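Front-loading washing machine

A front-loading washing machine (also front loader, or horizontal-axis washer) is a clothes washer with the door on the front panel and a drum that turns around a horizontal or nearly horizontal axis. Laundry is lifted by the drum and dropped back into a shallow pool of water. Common in apartments and small houses, where the machine has to fit under a counter or against a short wall. Compare top-loading washing machine, twin tub.

Contents
Overview
Door and gasket
Drum
Panel, labels and filter
Loading and unloading
Care
See also
Notes

Overview

The main parts seen by the user are the door, the rubber gasket, the drum, the control panel and the filter cover. The outer tub, heater, pump and motor are hidden inside the cabinet. Most cabinets are white enameled steel, though other colors are sold.

Because the opening is low, the usual companion is a basket set on the floor just in front of it, low enough to drop clothes straight in. Perforated plastic baskets are preferred for damp loads as they let air through.

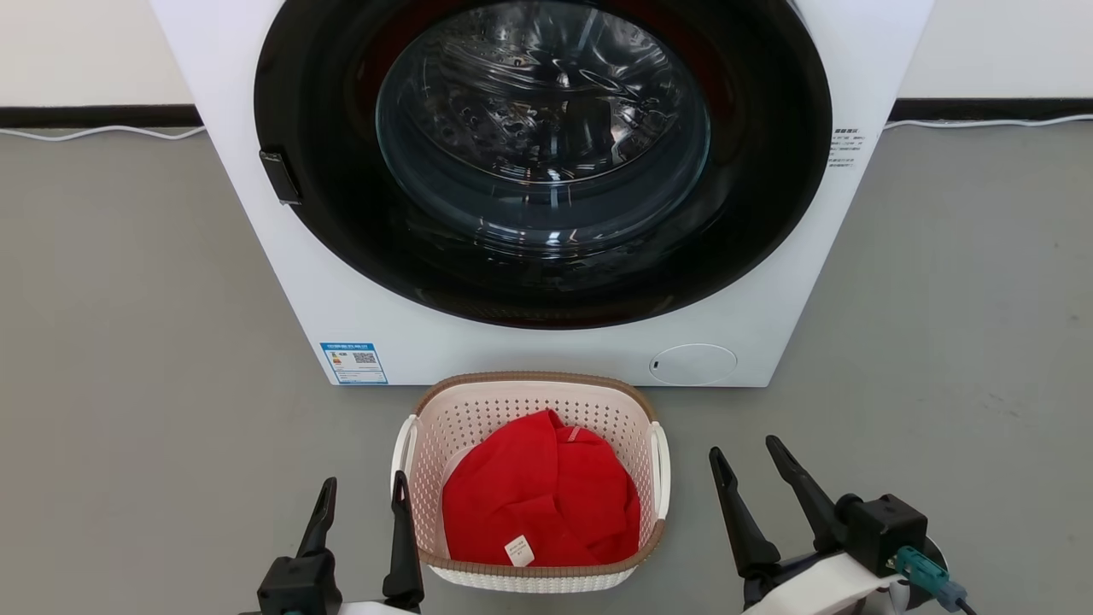 White front loader with a mesh-sided laundry basket on the floor before it. Round filter cover at lower right of the front panel.

Door and gasket

The door is a round frame holding a glass bowl. The bowl bulges inward and keeps clothes from working their way into the gap between drum and door. It hinges on one side, usually the left, and latches on the other. Once a cycle starts the latch locks and stays locked till the water level is safe, often 2 minutes or so after the drum stops.

The gasket (door seal, door boot) is a thick folding ring of rubber joining the cabinet to the outer tub. It has to flex, as the tub hangs on springs and moves during the spin. The lower fold collects lint, coins, hair. Small socks too. Usual colors are gray and black.

Drum

Stainless steel in nearly all current machines. The wall is covered in small holes so that water passes in and out, and the back is often perforated as well. Some makers emboss the wall with a raised pattern — diamonds, drops, honeycomb — said to be gentler on fabric. Evidence for this is thin.

Inside are the lifters (paddles, baffles), ridges that carry the wet laundry up the side before it falls. Three is the usual number.

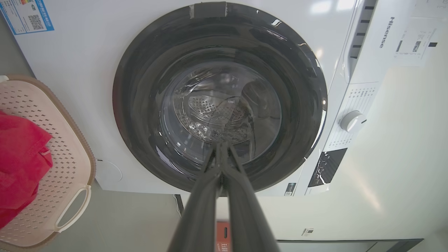 Lifters may be molded plastic or pressed metal. Plastic ones clip in and can be replaced by the owner; metal ones are generaly fixed from outside the drum. A loose lifter makes a dull knock once per turn and should be seen to before the next load, as the clips can tear cloth.

Drum size is given by dry weight of cotton. A 9 kg machine suits a family of four; smaller ones are sold for narrow closets. A drum filled past the top of the opening will not tumble properly and the load comes out creased and half rinsed.

Panel, labels and filter

Controls normally run along the top edge of the front. A round program knob plus a display is the most common layout, with program names printed around the knob. An energy label is stuck on the front at the point of sale in many countries, and plenty of owners never peel it off. Hang tags and printed cards come attached to the panel on some models and should be cut away before use.

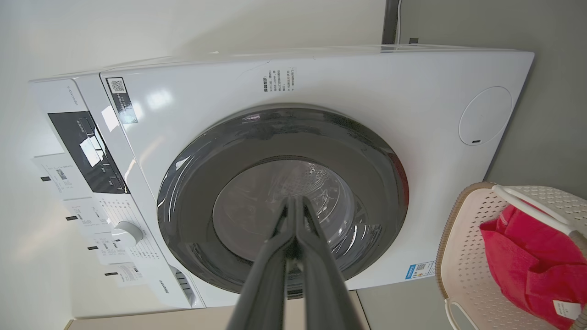

The drain filter sits low on the front behind a round or square cover. It catches whatever gets past the drum. Opening it lets out leftover water, so a shallow tray and a towel are needed. Covers often have a small slot for a coin or a flat screwdriver.

Loading and unloading

Shake items out first. Heavy and light pieces mixed, pockets emptied, zippers closed. Push nothing into the gasket. Before shutting the door run a hand around the rim for trapped cloth.

For unloading, basket on the floor, clothes pulled forward and down. Turn the drum by hand once at the end — a wet sock will stick flat to the top of the drum and be missed. In a household survey by Efthymia Raptis, 14 of the homes visited kept a basket permanantly in front of the machine, more than kept one in the bedroom.

Care

Wipe the gasket dry. Leave the door ajar between loads. Hot empty cycle now and then. Clean the filter every couple of months, sooner with pets.

See also
Laundry basket
Clothes dryer
Detergent drawer

Notes
1. Raptis, E. and Economou, K., Household Laundry Habits, Lelley.
2. Page last changed 16 January 2025.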